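4. Oiling and Caring for Your Odley Oak Worktop

Read this section through before opening the oil. The worktop leaves the factory with a light transit coat only. It must be oiled after fitting and before regular use.

4.1 What you need

Odley Worktop Oil, 750 series (part no. 752)
Lint-free cotton cloths
Abrasive paper, 200 grit
Nitrile gloves
A metal bucket with water, for used cloths

CAUTION: Cloths soaked in oil can catch fire on their own. Place each cloth in the bucket of water as soon as you finish with it. Do not fold, bunch, or store oily cloths.

4.2 First oiling

1. Clear the worktop and wipe it with a dry cloth.
2. Sand lightly along the grain. Do not use a power sander on the front edge.
3. Remove all dust with a vacuum, then with a barely damp cloth. Allow the surface to dry fully.
4. Stir the oil. Do not shake the can.
5. Apply a thin, even coat along the grain. Include the ends and the sides of any cutouts.
6. Wait 29 minutes, then wipe off all oil still standing on the surface.
7. Leave overnight and repeat steps 5 and 6. Apply 3 coats in total.

Note: Below normal room temperature, drying takes longer. If the surface feels tacky, do not apply the next coat.

4.3 Daily use

Items can be kept on the worktop once the last coat has cured. Lift containers and bottles when moving them. Dragging a heavy tub leaves dull tracks in the oil. Wipe up water along the back edge, where it can run under the wall seal.

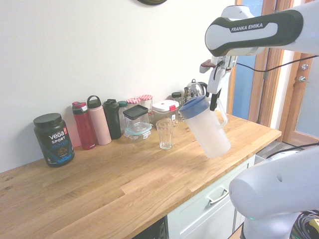 Figure 4-1. Oak worktop with storage along the wall.

Do not leave wet metal cans on bare oak. Iron reacts with the tannin in the wood and leaves a black mark. Use a trivet under hot pans.

4.4 Checking the finish

1. Put a few drops of water on the area in front of the sink.
2. Wait five minutes.
3. If the water stands in beads, the finish is sound. If it spreads and darkens the wood, repeat steps 1 through 6 of 4.2 with a single coat.
4. Look across the surface at a low angle, with a lamp on the far side. Check the seams for raised grain and sand any rough spots by hand. Color differences between neighboring pieces of oak are natural and are not covered by the warranty.

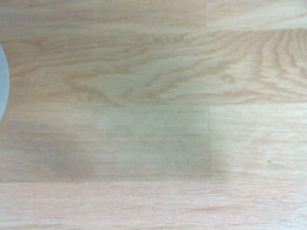 4.5 Removing stains

1. Test the cleaner on a hidden spot first.
2. For black marks, apply Mirkero Oak Cleaner with a cloth. Rinse with clean water after two minutes.
3. For rings left by cups, sand along the grain past the edge of the ring.
4. Let the area dry, then oil it. Blend the new oil outward into the old finish.

CAUTION: Do not use bleach, scouring powder, or steam cleaners on any Odley oak product.

Section revised 9 October 2023. Technical text: Melina Sarantis. Checked: Nivaldo Evangelista.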